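Chapter 7
Inventory Control: Reorder Points and Safety Stock

Key terms: lead time, reorder point, safety stock, carrying cost, stockout, service level, cycle count

7.1 Why stock is held

A firm holds stock when the time at which goods arrive differs from the time at which they are needed. If a supplier could deliver each part at the moment of use, at no extra charge, the firm would hold none. Few suppliers can do this. Goods are ordered in lots, trucks run on fixed days, and customers do not announce their orders in advance.

Stock also costs money. The sum paid for it can't be used elsewhere, floor space must be rented or built, and some goods spoil, go out of date, or are lost. These charges together are called the carrying cost. It is usually stated as a percentage of the value of the goods per year. A firm with a carrying cost of 20 percent pays $20 each year to keep $100 of goods on the shelf.

The stock manager has two decisions to make for each item: when to order, and how much. This chapter deals with the first. Order quantity is treated in Chapter 8.

7.2 The reorder point

The reorder point is the stock level at which a new order is placed. In the simplest case, where demand and lead time are both constant, it equals daily demand multiplied by lead time in days.

Consider the Clallirville warehouse of Vendora, a distributor of plumbing parts. The warehouse ships 60 brass elbows per working day. The supplier, Stostolden, delivers 2 working days after an order is received. The reorder point is therefore

60 x 2 = 120 units

When the stock on hand falls to 120, an order goes out. In theory the last elbow leaves the shelf as the new lot comes through the door.

Note that "stock on hand" must be corrected for goods already on order and for goods promised to customers but not yet shipped. The corrected figure is called the stock position. Comparing the reorder point with the shelf count alone is a common error, and it leads to double ordering whenever the lead time is longer than the interval between orders.

7.3 Demand that varies

Actual demand is not constant. Records for February at the same warehouse show that the highest demand over any two-day period was 162 units. With a reorder point of 120, that period could have produced a shortage of 42 units.

Safety stock is the quantity added to the reorder point to cover such variation. If the firm wishes to cover the February peak in full, the safety stock is

162 - 120 = 42 units

and the reorder point becomes 162. This is the peak method. It is easy to explain and needs no statistics, but it has two defects. A single unusual order can set the level for months, and the method gives no measure of the risk that remains. Section 7.5 replaces it with a method based on the standard deviation of demand during lead time.

Full coverage is seldom worth its price. As the service level nears 100 percent, each further gain requires a larger addition to safety stock than the one before. Most firms sort their items into classes and set a separate target for each - high for parts that stop a customer's work, lower for parts with a ready substitute.

7.4 Records and the physical count

All of the formulas in this chapter assume that the recorded quantity is correct. Where parts are kept in bins and picked one at a time, errors build up with each transaction. A part may be picked and not entered, entered twice, or put back in the wrong bin. Cycle counting, in which a small share of the items is counted each day, finds these errors sooner than a yearly count does. An item should also be counted when its record reaches zero, as the count is then quick and any units found are plainly in error.

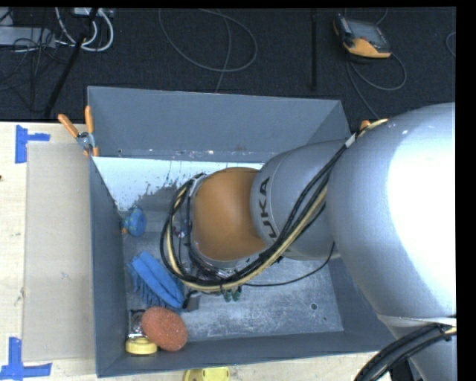

Hanne Laitinen objects that safety stock is too often used to hide bad records, and that a firm should correct its counts for a full quarter before it adds a single unit to any reorder point.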